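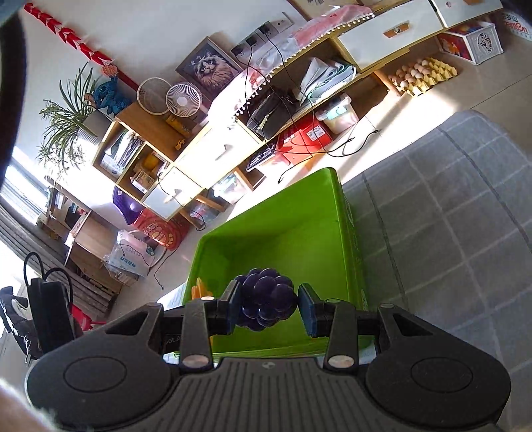
The open day under work package two of the Plekari project was held on Oct 7, 2019 at the Halell premises and was attended by 87 visitors, against a planned figure of 30 places per session over three sessions. The programme consisted of a short introduction by Evelien Michiels, a demonstration of household tidying and a period in which visitors could put questions to the team. The tidying work was carried out in a furnished living space with open shelving and drawers, using the hand-held gripper. Among the objects handled was a bunch of plastic grapes, held between the two blue finger pads over the green storage bin. Several visitors asked how firmly soft or uneven items can be held, and a written reply will be sent to them.

Feedback forms were returned by most of those present. The main request was for longer sessions, and parents asked for a clearer account of how toys are told apart from other household goods. Two visitors from Nurmi have asked to return with colleagues.

Spending on the event came to 2,827 euros, covering printing, refreshments and travel for invited guests. The amount falls within the sum agreed with Trinetti, and receipts are held by Marcelino Paredes.

A second demonstration is planned for the end of October and will be limited to 18 visitors. We ask Trinetti to confirm whether a representative wishes to attend, and to approve the extended session length before invitations are issued.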